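Keeping the Bed-Maker Running
Saturday morning with the two-armed cell at Drostness, where cables go before motors do.
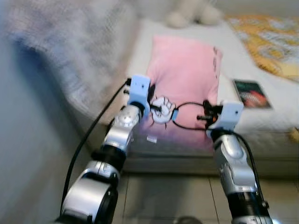 Cables first

Sat 21 December, early. Coffee, then cables. Macarena Bravo won't power up the cell until she's run a thumb down every black lead from the wrists to the lower links. Two arms, one low bed, a pink pillow waiting on it. The pillow is the day's job. It's also what finds the faults.

"Soft stuff pulls," she says. "Metal parts don't pull on you like that."

The left arm has a thick cable that swings out wide and comes back in at the base of the lower link. She likes it wide. In October someone at Daza tied one down tight, looked very tidy, and the connector was dead in 9 days. The loop on the right gripper is thinner and gets checked twice. If it drags on fabric she stops.

Brackets

The pale brackets at the wrists are the shop's own, drawn up by Renato Espinoza. Third version. The first cracked, the second was fine but you couldn't get a hex key in without taking off half the gripper, wich nobody did, so screws went loose. Now it's two minutes a side. Snug, mark with paint pen, move on.

He keeps spares in a coffee can. Labeled, sort of.

Zeroing

Arms to home, one at a time, never both. Then down over the pillow, slow speed, one tip near each edge. Bravo watches the gap and not the screen. If one side sits lower she goes back to the wrist joint and starts over. Has done it 23 times in a shift, worst day.

The log

Every 1000 cycles the gripper pads come off, get wiped with alcohol, go back on. Lint is the enemy. Fleece is worst, plush next. The log is a paper notebook becuase the Sallodis software kept eating entries, and Espinoza is still waiting on the patch.

By ten the cell is live. Bravo has her hand on the stop button anyway, first ten runs, always.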